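Filed under: Community Help > Housing and Tenancy > Deposits and Storage Charges

Charge for items left in a storage unit after move-out

I vacated a basement storage unit at Curholm on July 17 and returned both keys to the office. The final statement includes a charge of $36 for "remaining contents." The unit had been swept, and only a few small things were left in the bin at the back. Is the landlord permitted to take this sum from the deposit without prior notice?

Posted by Etornam Frimpong, 1 Aug 2022

Bisten Tenant Desk
The answer depends on the storage addendum, which is usually separate from the lease. Please look for a clause on abandoned property. Many addenda allow a removal fee only after written notice has been given and a set period has passed - often 30 days, although local rules differ. If no notice was received, you should write to the office, request an itemized statement, and ask that the items be held until the matter is settled. Keep a copy of the letter.

suwannarat_k
They charged me too. I paid it.

Meltside Resident
A request for an itemized statement should be sent by mail as well as by email. My own office replied within 5 days and reduced the fee. Please also check whether the addendum sets a minimum charge, as mine did.

Comments

Etornam Frimpong: Thank you. The addendum does mention written notice, and I did not receive any. Small items in a bin:
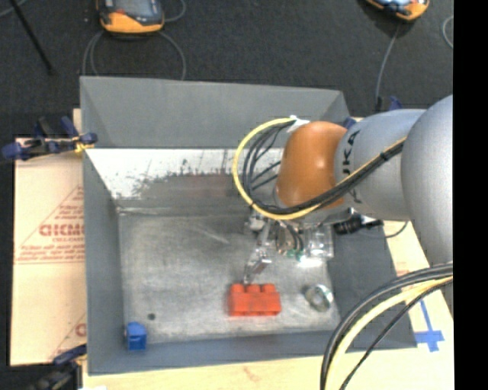

Bisten Tenant Desk: Please quote the clause number in your letter and ask the office to state the date on which notice was sent.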